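Can empty chip bags go in curbside recycling?

Posted in Household & Kitchen – 984 views

We moved in March and the new town has a different recycling setup from the old one. There is one cart for everything and the sticker on the lid only lists paper, cans, glass and "plastic containers." My kids take chips or some other bagged snack to school every day, so we go through a lot of wrappers. My husband puts them in the cart because they look like foil, and foil is allowed. I've been pulling them back out. Which of us is right? And if they can't go in the cart, is there anything else to do with them besides the trash?

tessa_m

Sreekumar Pisharody
Trash, in almost every town. The shiny layer is usually a very thin coat of metal on plastic film, and the two can't be separated at a normal sorting plant. Film also gets wrapped around the rollers and they have to stop the line to cut it off.

An easy check is the scrunch test. Ball the wrapper up in your fist and let go. Kitchen foil stays in a ball. Snack bags mostly spring back open, and that means plastic film. It isn't perfect, as an old bag that has been folded a lot will hold some creases, but it works well enough for sorting at the sink.
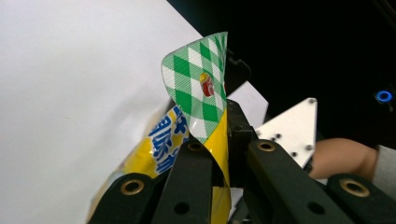
Green and white snack bag, shiny but crinkled.

For the second part of your question, look for a mail-in or drop-off program. Our library has a Javo box in the lobby that takes snack bags and candy wrappers. They want them empty and flat, with no crumbs. I keep a paper grocery sack under the counter and take it over when it fills up, every 2 months or so. Not every town has one, so call your library or city hall first. Don't take them to the plastic bag bin at the supermarket unless the sign says wrappers are OK. Most of those bins are for stretchy film like bread bags.

dkramer35
my town takes them, I put them in all the time and they have never left the cart behind

corinne_b
They empty the cart either way, so that doesn't tell you much. I called our hauler and was told no film of any kind, and that includes the bags people tie their recycling up in. Your hauler's number should be on the bill.

We also switched to one big bag a week and small tubs with lids for lunches. The tubs are Jostex, the cheap ones, and two have cracked – but we throw out far fewer wrappers than we used to.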